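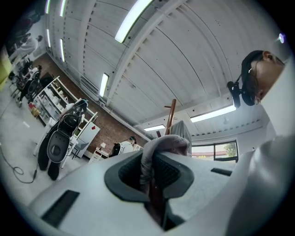 mirkeleck_mo
Our choir rehearses in whatever space we can get, and I'm after tips on taming the echo in a big shed. Ours has a corrugated metal ceiling with long white lights like that one, and the altos come back at you like a swarm of bees. Love singing in there all the same!

Greslow73
Lucky you! Two ideas from our lot at Eswood:
1. Stand in a horseshoe, well away from the walls.
2. Wear matching tops, it really lifts everyone. Red T-shirts with white trim look smashing.

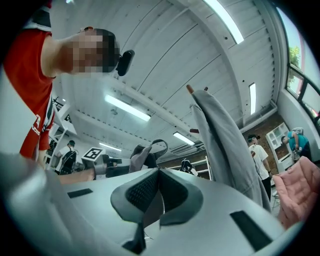 3. Hang thick curtains behind the basses.

Dwayne Tillman
Disagree on the horseshoe. We tried it at Thibodeau in August and the tenors couldn't hear a note of the sopranos. Straight rows, close together, and sing quieter. Glorious sound.

Greslow73
Quieter?! Not with our basses, Dwayne. Curtains do more than any row will. For tops, a small chest logo is plenty. 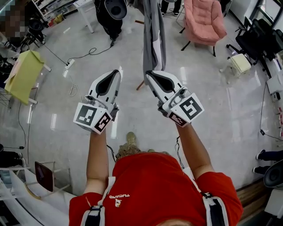
Red shirt, small white logo on the chest

mirkeleck_mo
Ooh, very smart. Trying rows first, then the horseshoe, and I'm off to beg my sister for her old velvet curtains. Will report back after the next 3 rehearsals.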